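Guides > Chore Trials > Suturing

4. Set the speed dial to 400 — I never go past 500 on the Amton arms.
5. Park both tools, then load the needle.

Note: folks ask me if these arms could do the mending at home yet. Mine can't hem a tea towel without me hovering.
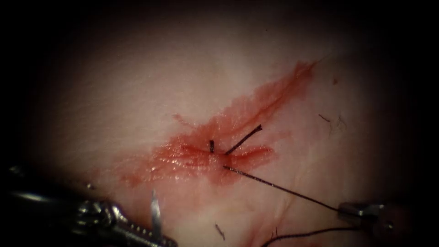

6. Thread tension is where I'd spend your arvo. Start low and creep up. I like one tool on the thread and the needle sitting tip-up in the other, with the first knot's tails left uneven so I can tell them apart.

Caution: hit pause before you reach in, even for a bit of fluff!

Contact Givow Support | © Givow | Back to top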